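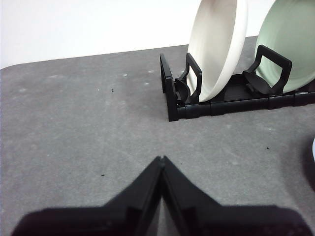
Breltus Junior Space Scientist Kit: review
June 16, 2019

The box says "train like a mission data scientist." It says it three times, once on the lid and twice on the side, next to a drawing of a child in a flight suit. My daughter is 12 and wants to work on space missions more than she wants a phone, so we bought one with her birthday money in April and have used it most weekends.

Inside are a workbook, a star wheel, a small light sensor that plugs into a laptop, and a code for the Breltus website. The workbook is the best part. It opens with the Voyager launches in 1977 and spends several pages on how a probe sends back numbers and how people on the ground turn those numbers into something useful. The writing is clear and doesn't talk down to her. I learned a few things myself.

The sensor is where I started to grumble. It measures brightness, and the idea is that you pass a ball in front of a lamp and watch the line on the graph dip, the way it does when a planet crosses a star. Fine idea. But the stand wobbles, the cable is too short to reach from our table to the laptop shelf, and the software froze whenever we recorded more than 2000 readings. The manual promises 3000. I wrote to Breltus and got a form letter telling me to restart the computer.
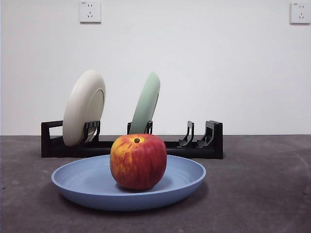 Then there is the certificate. Finish all 50 activities online and your child becomes a "Cedmont Certified Junior Data Scientist." I spent an evening trying to find out what Cedmont is. As far as I can tell it is a web page with a logo, a contact form and a shop. My daughter printed the certificate and was proud of it, and I let her be proud, but I would hate for a kid to put it on an application thinking it opens a door. The activities are mostly multiple choice, and you can guess until you get them right.

We also borrowed the Wike starter set from the library to compare. It has no certificate and an ugly box, and its sensor gave a clean graph on the first try. The workbook is thinner, though, and she was done with it in two afternoons. A neighbor swears by the Ternuvska star atlas and a free spreadsheet program. I haven't tried that yet.

Would I buy the Breltus kit again? At full price, no. If you see it used with the workbook still clean, it's worth having, and don't worry if the website code has expired. Check that the sensor cable is in the bag before you pay. Ours came loose at the plug last week and a new one has to be ordered from the company.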